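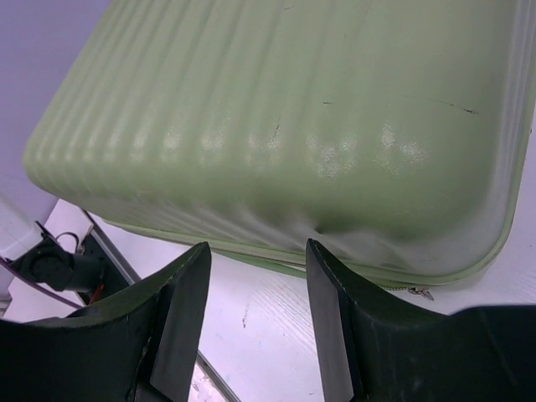 About Us

Norkance. Small robotics training workshop, two rooms, one long bench, too many cables. Started by Naheed Jatoi in what used to be a tile showroom (the sign is still up out back, ignore it, come to the front door).

What we do: teach working people to set up and run robot arms. Packers, returns clerks, repair techs, a few teachers. Evening courses mostly. Also short visits for companies who want to see a thing working before they spend money on it.

Our open day

Every March. Doors at 10 a.m., last demo at 4. Free, no sign up unless you are a group. Kids fine if someone is holding on to them.

Last time the theme was luggage handling. Suitcases are a good teaching object. Hard shell, rounded edges, ridges, zippers, shiny in all the wrong places for a camera. Used ones are better than new ones. We want scratches and scuffs, becuase that is what turns up on a real returns counter. Students who have only practiced on clean white boxes get a surprise.

How the demo runs:
Naheed talks for five minutes, tops.
Case goes on the bench, at an angle, never squared up.
Two-finger gripper, approach from the side, low.
Visitors get to pick the next case and put it down however they like.
Then questions. Usually the longest part.

Things people asked last year, and will ask again:

Can it open the zipper? Zipper pulls are hard. Small, they swing around, they hide under the trim. Our advanced group works on this and is happy to show you how far they have got.

Will it scratch my bag? Use ours. Please dont bring the one you are flying with.

Is this a finished product? No. We are a school. We don't sell machines and we don't get a cut from anyone who does.

What if I have never coded? Most of our students hadn't. First evening is all hands on, jogging the arm around, learning where the stop button is.

Courses

Tatora is the beginner course. Four evenings. Moving the arm safely, teaching positions, basic picks.

Treltus is the longer one, ten evenings, for people who finished Tatora or who already work with arms. Cameras on the gripper, odd shaped objects, what to do when the light bounces. Bring a notebook, there is a lot of it.

2 instructors in the room at every session, beginner or not. We won't budge on that one.

Company visits

Up to two hours, weekdays, mornings are best. Tell us what your people handle all day and we will try to have something like it on the bench. If it is heavy or an odd size, call first. Groups from McIver have come through and spent most of the visit arguing with us over gripper fingers, which we enjoyed very much.

Getting here

Side street behind the bus depot, blue door. Parking for visitors is across the road, 600 feet down, past the car wash. The spaces right out front belong to the bakery and they will come and tell you so. One step at the entrance, ramp avialable, ring the bell and we'll bring it out. Coffee is free, the good cookies go before noon.

Old suitcases wanted

Hard or soft, any size, any color, zippers working or not. Empty the pockets please. Drop off any weekday evening before class starts, 6 p.m. or so, leave it inside the door with your name on a bit of tape if you want it back afterward.

Next open day dates go up on the front page once the room schedule is done. Questions before then, use the contact form, Naheed reads them all, replies are short but you will get one.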